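Workshop tips: getting your arm's software to behave near a flat panel

I've spent most of July tuning the wrist camera setup on our bench at Saltville, and I'm so pleased with how much small changes help!

Mask the fingers first. Draw the gripper's outline once with the jaws open and once closed, save both, and let the code swap them by jaw position. My depth map got cleaner right away.

Plain, sandy surfaces are hard for feature matching. Look for whatever marks are already there – a pencil line, a smudge, a scrape – and turn the corner threshold down until they show up. We went from almost nothing to 382 matches (Hakim Ong didn't believe me until he ran it himself).

Treat glass and clear film as unknown, never as free space. In the planner, I pad them by 2 inches and slow the approach.

Average 3 depth readings before each move. More than that just makes the arm feel sleepy.

Log the jaw width with every picture. You'll want it on Friday when you're replaying Monday's runs!

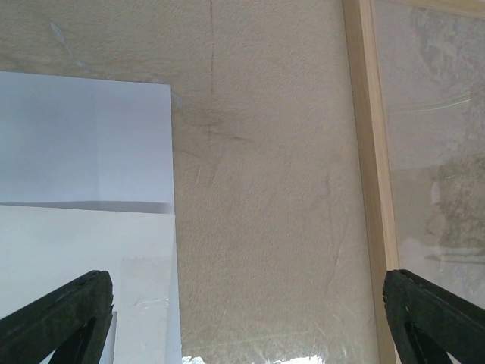

Open jaws over the beige surface, with the faint line and gray smudge between paper and wood strip.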